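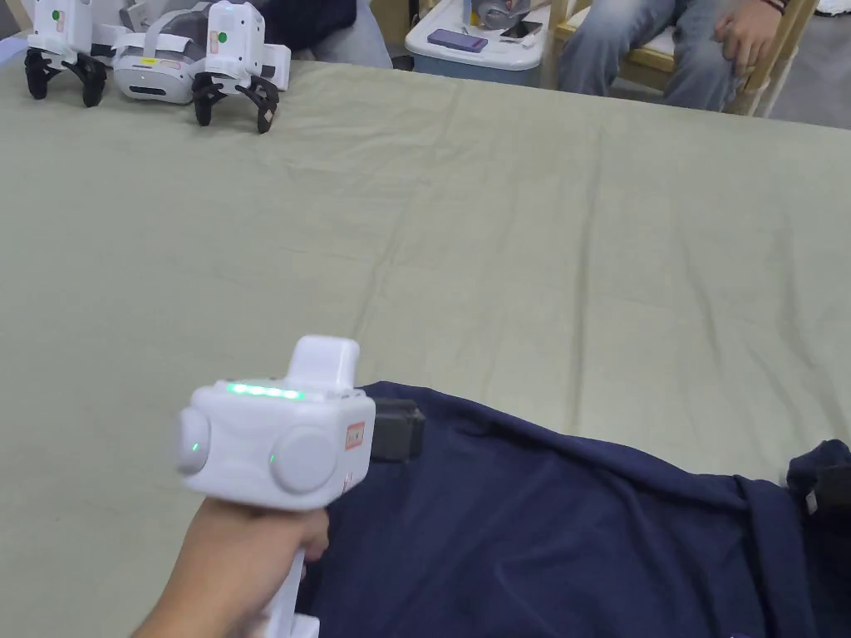
Progress report no. 2 – rodent and cockroach program, Mundov housing blocks

To: Hemura Fund
From: Csenge Vida, Gajewski Pest Services
August 2, 2022

Quick version first. Inspections done in all 173 apartments. Bait stations in. Roach numbers down in the two north buildings, flat in the south one. Mice – better, still not good. Money fine except door sweeps, see below.

Inspections

Took longer than planned. Tenants were home at odd hours, and 30 apartments needed a second visit. Every kitchen got sticky traps behind the stove and under the sink, left in place for a week and then collected. Basements and trash rooms same, plus snap traps along the walls.

Total roaches on traps in May: 2876. That is our baseline and we'll repeat the same layout in the fall so the numbers can be compared. Most of the catch came from one stack of apartments above the trash room in the south building. The pipe chase runs straight up through all of them, gaps at every floor.

Treatment

Gel bait in kitchens and bathrooms, no sprays inside apartments as agreed. Growth regulator in the chase and the trash rooms. We switched bait brands half way in the south building after the first one was being left alone. Too early to say if the new one is doing better, the traps there are still filling up.

Mice: 60 exterior stations around the foundations, checked every two weeks. Good uptake at first, slowing now. Fresh droppings in the laundry room and in the bike storage in the east wing. Two stations got run over by a mower and were replaced out of our own stock, not charged to the grant.

Sealing work

Behind. Copper mesh and sealant around kitchen pipes finished in the north buildings, not started in the south. The contractor (Fistitz) lost a crew to another job and then the scaffold for the vent screens came late. They have promised to start on the south chase first, then the apartments going up floor by floor. I have asked for that in writing.

Door sweeps cost more then quoted. Would like to move the unspent printing money over to cover it, please confirm by email if thats ok.

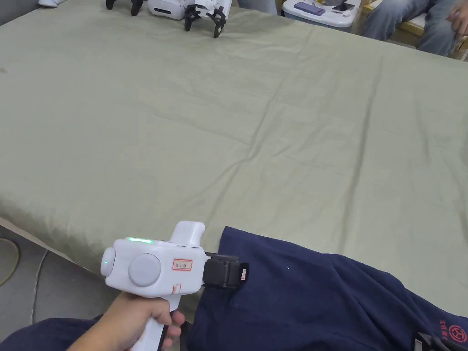

Tenants

Two evening meetings, one well attended and one not. Main complaints: trash pickup, and bait being placed where small kids can reach. We moved stations in those apartments and left the placement sheet with the tenant. Translated flyers went under doors. A few people still using foggers on their own, which drives roaches into the walls and next door – went back and talked to them again.

Still to do

South building sealing. Second gel round in any apartment with more than a few roaches on the traps. Lids for the trash room bins, ordered, no delivery date yet. Fall trap count, full repeat. Training session for the building staff on reading the traps, date to be set with the management office.

Receipts and the station map are in the shared folder. The map is missing the last row behind the parking lot, will add it this week.

C. Vida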